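Search Lernbridge Kids Kitchen Search

Why Does Bread Puff Up?

If you have ever watched somebody make bread, you may have noticed something rather odd. They mix up a lump of dough, tuck it into a bowl with a tea towel over the top, and then wander off and leave it alone. When they come back the lump is twice as big! It hasn't been fed any more flour, and there's no trick bowl. So where did all that extra dough come from?

Well, there isn't any extra dough. What has been added is gas, lots and lots of tiny bubbles of it, and the bubbles were made by something that is alive.

It's called yeast. You might have seen it in the cupboard looking like little brown grains of sand, which doesn't seem very alive, I know. Dried yeast is having a long sleep. Yeast belongs to the same big family as mushrooms (the fungi), only each bit of it is so small that you would need a microscope to see it properly. Give it some water and a bit of warmth and it wakes up hungry, just as you do on a Saturday-sort-of morning when there are pancakes.

And what does yeast like to eat? Sugar! Even if you don't put any sugar in your dough, there is some hiding in the flour. Flour is mostly starch, and once it gets wet, some of that starch is slowly broken down into sugars. The yeast gobbles them up and gives off a gas called carbon dioxide, the same gas that makes the fizz in lemonade. It makes a little alcohol too, but most of that disappears in the oven, so don't worry about your sandwiches.

Now, you can make bubbles in a bath, but they pop. Why don't the ones in the dough? That's the job of gluten, a stretchy stuff that forms when wheat flour meets water. Think of it as thousands of teeny balloons all stuck together. Kneading, which means pushing and folding and squashing the dough until your arms are tired, helps the gluten join up and grow strong, so the balloons can get bigger without bursting. People who can't eat gluten have bread made from other flours, and the baker usually adds something else to hold the bubbles in.

When I was small we lived above the Vastlow bakery, and the dough there always seemed to take forever in February in our cold little town. Yeast is slow when it is chilly and quick when it is cosy. Very hot water kills it, though, so we use water that feels just warm.

Then comes the oven, set to 200 degrees. For the first few minutes the bubbles swell up even more, and the loaf gives one last big jump that bakers call "oven spring". After that the yeast dies, the dough sets firm, and all those bubbles leave behind the holes you see in your toast.

Try it yourself! Stir a teaspoon of dried yeast and a teaspoon of sugar into 100 millilitres of warm water, and wait ten minutes for the froth.

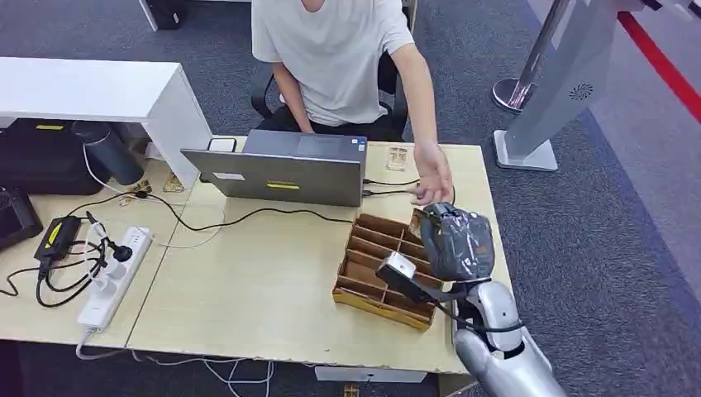
Kneading is the part most children ask me about, so let's practise before there is any flour on the floor. Sit or stand at a table and let your shoulders go floppy. Reach one hand forward with the fingers slightly spread, the way the person in the light grey t-shirt is reaching over the desk, and pretend there's a soft ball of dough underneath. Push it away with the bottom of your palm, fold it back towards you, give it a quarter turn and go again. Ask a grown-up to help when it's time for the real dough, and always let them do the oven part.

604 shares | 3383 views

3 comments

Baneck Mum: We did the froth test and it went over the side of the cup. Much excitement here, thank you!

rocha_reader: Can you do one on why biscuits go soft but bread goes hard? My son asked and I had no idea.

Class 4 teacher: Read this out before our bread day. The balloons helped a lot.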